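About Jerholm House

Jerholm House is a residential school of textile crafts and household arts, founded by the Willems family and governed today by an independent board. The school admits 70 students each November for a course lasting two years, and teaching is given in small groups by 24 members of staff.

The first year covers hand sewing, mending, dyeing and quilting. In the second, students choose a main subject and complete a large piece of their own design, which is shown to the public at our Wosau gallery.
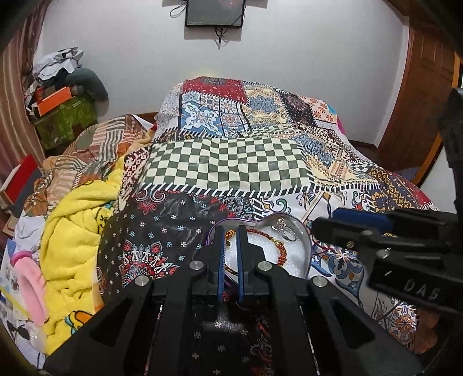
Patchwork spread and heart-shaped tin with white padding

All students live on site. Rooms are furnished simply – a bed, a desk and good light for close work – and meals are taken together in the main hall.

The school also runs the Fendent Library, a lending collection of patterns and printed cloth open to members of the public by appointment. Requests to visit should be sent to the school office in writing.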